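Reading time: 2 minutes

Section 3. Setting out a roadside work zone

Use this section for litter pickup and mowing crews on two-lane roads. Shoulder closures on divided highways are in Section 8.

1. Park the Drulline truck on the shoulder, upstream of the crew, with the beacon on.
2. Place the first warning sign 225 metres before the start of the work area.
3. Walk the cones out facing traffic. Keep to the shoulder side of the white line.
4. Enter the zone on the Tilitz message board: site number, start time, speed limit.

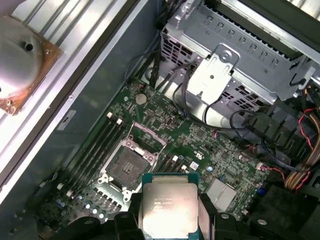 Intel Xeon processor and open socket.

5. Check that the board shows the same limit as the posted signs.

Note: The board holds up to 46 stored messages. Delete old ones in March, before the mowing season.

Caution: Do not step into the live lane to straighten a fallen sign. Radio the spotter and wait for a gap in traffic.

6. Do a drive-through in both directions before the crew leaves the truck. Signs must be readable from the driver's seat at the posted speed.
7. Record the drive-through on the site sheet and initial it.

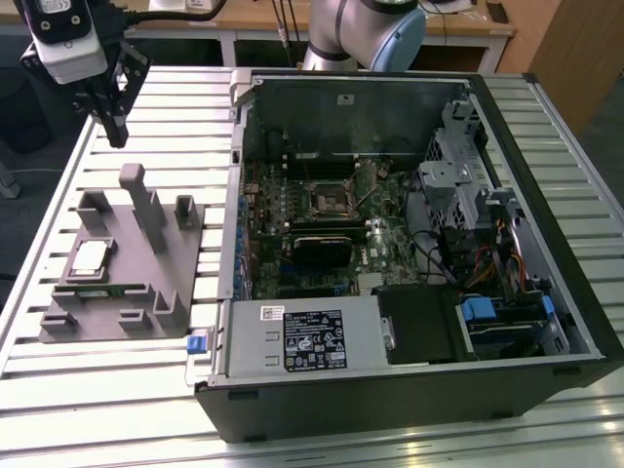 Sang Triệu wrote that on the Ukon road the first sign ends up behind the crest if you measure the full distance, so drivers coming uphill see the cones first. On that stretch, move the sign back to the near side of the crest and write the new distance on the site sheet.

8. Pick up in reverse order, cones first, warning sign last.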